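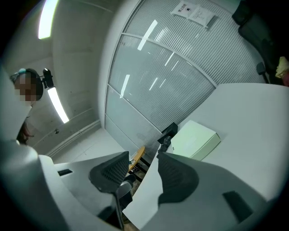 Arlindo Furtado replied that he would not wet wash it at all until the dyes had been tested, and certainly not with anything alkaline. Quoting him from the other board, as he doesn't post on this one:

Test every colour separately, including the two reds if there are two. Damp white cotton, firm pressure, leave it on under a weight, then look. Do it again with the cleaning solution at working strength. A red that passes with water can still run with detergent.

So that is where I have got to. The rug is a flatweave runner, wool weft on a cotton warp, 380 cm long. Red passes with water, navy passes with both, the darker red leaves a faint pink on the cotton with detergent. I still want to get the old soiling out before I reweave the selvedge.

tabbyweft

Faint pink with detergent is a fail in my book. Which detergent, and what pH?

kelim_mender

Clokadel, the neutral one, diluted as on the label. I have no meter, only strips, and they read somewhere between 6 and 7. Water is hard here.

tabbyweft

Strips are fine for this. Hard water will push it up a bit once you are rinsing. I'd add a little white vinegar to the first rinse and repeat the test on the darker red with that. If it still marks, stop there and vacuum from both sides through a screen.

Oswin_B

I disagree that faint pink is a fail. Old wool often gives up loose surface dye that was never fixed properly, and it stops after the first pass. Repeat the test on the same spot. If the second cotton comes up clean it is surplus dye, and you can wash cold and quickly. If the second is as pink as the first, it is bleeding.

tabbyweft

That works when you have a spare corner to lose. On a runner with undyed ivory next to the red I wouldn't bet on it. The cotton pad holds a teaspoon of liquid. The rug will hold litres, and it moves as it dries.

Oswin_B

Then control the drying. Flat, face up, raised on a slatted frame, a fan at each end. Bleed into ivory mostly happens in slow drying. I have done plenty this way.

kelim_mender

Did the repeat test this afternoon. Second cotton is paler than the first but not clean. Third is the same as the second. The vinegar made no difference that I can see.

Oswin_B

Third same as second means it hasn't run out. I'd leave it then.

tabbyweft

Agreed. Dry clean it only, and spot clean the ivory if you must.

warpside

Separate point on the selvedge. What are you reweaving it with? The cotton warp matters as much as the colour here. If the outer warps are broken you need to put in new ones well past the damage before you touch the weft.

kelim_mender

Four outer warps gone on one side over a hand's length. I have some Trindade cotton, cabled, which looks close in thickness. For the weft I was going to use Brurkero two-ply, shade 1252.

warpside

The Trindade is fine but tightly twisted. Steam it first or it will cockle the edge. I don't know the Brurkero. Is it 100 per cent wool? A blend will take the wear differently and shine after a year.

kelim_mender

Label says 100 per cent wool. Burn test agrees, ash crushes to powder.

Oswin_B

Pistis do a softer single if you find the two-ply packs too proud. Beat down a short length and compare it with the original from the back before committing.

warpside

And take the new warps further in than you think, I go at least two fingers into sound weave on both ends. Use a blunt needle, follow the old warp channel, and leave the tails on until the weft is packed.

kelim_mender

Will do. Starting the warps on Thursday. Leaving the washing alone for now.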